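Rules for robots that share a table with people
Speaker notes, Larnine shop-floor meetup, 25 minute slot

(Water first. Check the clicker. Say hi to Milovan if he made it.)

Hi everybody. I'm Eleni Nedeljković and I write cell procedures at Drekis. I know, a talk on rules right after lunch! I'll keep it moving, and please yell out questions as we go.

SLIDE 1 - Where I'm coming from
When I started, our house rules for robot cells came to 443 lines in one giant spreadsheet. People signed it and went back to work. Marin Kos printed it out once and it wouldn't fit in the binder. We've got it down to 20 rules now, on a card you can hang on the cell, and I want to go through the ones people argue with me about.

SLIDE 2 - The risk assessment is for the job
You'll hear "it's a collaborative robot, so we're covered." Please stop saying that in my building. The arm is one part of it. You also have fingers, a part in the fingers, a tray, a table edge, and somebody's hand. Swap the fingertips and you go back and look at the assessment again, even if the program is the same.
(Story: the Fumgate bracket job. New tips, same paperwork, and Volker Voß caught it on a walk-through. Keep it short, he may be in the room.)

SLIDE 3 - Write down the approach
Every pick gets a named approach point straight over the part, and the slow speed starts there. We put the height on the setup sheet, in inches, measured from the rim of the tray. If you measure from the part, then a different part means a different number and somebody forgets.
Ask the room: who has approach heights written down anywhere outside the program? (Wait. Count to five in my head, don't jump in.)

SLIDE 4 - Try it in simulation, then try it again for real
We build the cell in simulation first, and I love it, you can be wrong all morning and it costs you nothing. But the rule says the sim run never signs off the real one. Contact force gets measured on the real arm with a real gauge, at every spot where a hand could get pinched. Ankica Vlachou keeps those readings with the job number. The one I bring to audits is job 3033 - ask me later if you want the blank form.

SLIDE 5 - Over the tray
(Leave this one up while I talk.)
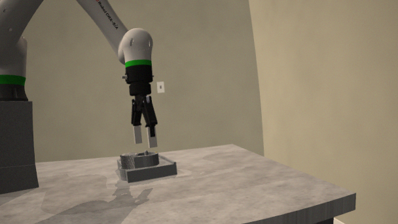

Page last changed: 2022-08-30

OK, so this is the simulated cell, arm over the tray, fingers open and nothing in them. Look at the gap between the fingertips and the parts. Could a hand go in there? Then it goes on the pinch list. Same for the tray wall, which is low, but you still check it. Then look at the two parts: one has those fine ridges around the side and the other is smoother and wider. I'd want a grip test for each of them, on its own line of the sheet.

And the green rings, one down at the base and one at the wrist. If your arm has colored rings, write on the card what each color means in your cell. Don't make the night shift guess.

SLIDE 6 - Changes
Anybody can ask for a change, one person approves it, and the old card comes down the same day. At Angelovski they left both cards up for a week - ouch.

Card template is on the back table. We're revising it in September, so scribble on it and hand it back to me.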